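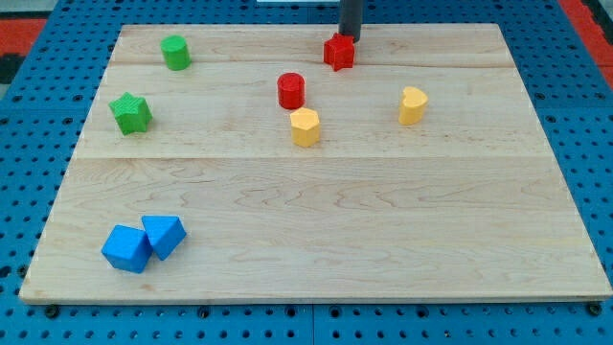
Zarngate was a prepaid mobile phone brand sold mostly through newsagents, petrol stations and one chain of carpet shops. It was owned by Condeck, a maker of telephone exchange cabinets that had been looking for something more exciting to do, and ran on capacity rented from the network operator Cosora. The service closed to new customers in September of its fourth year and was switched off the following spring.

Share this article (53)

Origins

Condeck's managing director, Rainer Weidemann, had spent most of his career selling steel boxes to other telephone companies and felt that the people who bought the boxes were having a better time. He signed a wholesale agreement with Cosora after a negotiation that lasted eight months, the last two of which were spent on the definition of the word "evening". The agreed definition ran to a page and a half and was later blamed for a good deal of what followed.

The name was supplied by a branding agency and has no meaning. Early advertisements included a guide to pronouncing it, which was withdrawn when the radio version disagreed with the poster.

Tariffs

Zarngate launched with a single tariff, on which calls cost 8p a minute and texts were free in the evening. A second tariff, Zarngate Plus, charged more for calls and gave the customer a monthly letter. Take-up of Plus was modest. Credit was bought on scratch cards, and the silver coating on the first batch was so durable that a number of customers removed the code along with it. Replacement codes could be had by post.

Handsets were made by Chong and came in grey or a slightly different grey. The most popular, the Chong 200, had a torch, a calculator and a game in which a snail crossed a road. It remained in the catalogue long after its rivals had gained cameras, and reviewers tended to praise the battery.

Customer service

The helpline was run from Condeck's own offices by a team under Elsie Rakena, formerly the company's head of spare parts. She required every complaint to be logged on the form used for faulty cabinets, so that callers disputing a bill were asked for a serial number and the condition of the hinges. Even so, Zarngate scored well in satisfaction surveys, chiefly for answering the phone.

Decline and closure

Cosora introduced a cheaper prepaid service of its own in Zarngate's third year and sold it from the same counters. Condeck responded by extending the evening, which Cosora held to be a breach of contract. The dispute was settled privately. Remaining customers were offered a transfer to Cosora or a refund of unused credit, and Condeck went back to cabinets.

This page was last edited on 24/02/2019.

2 comments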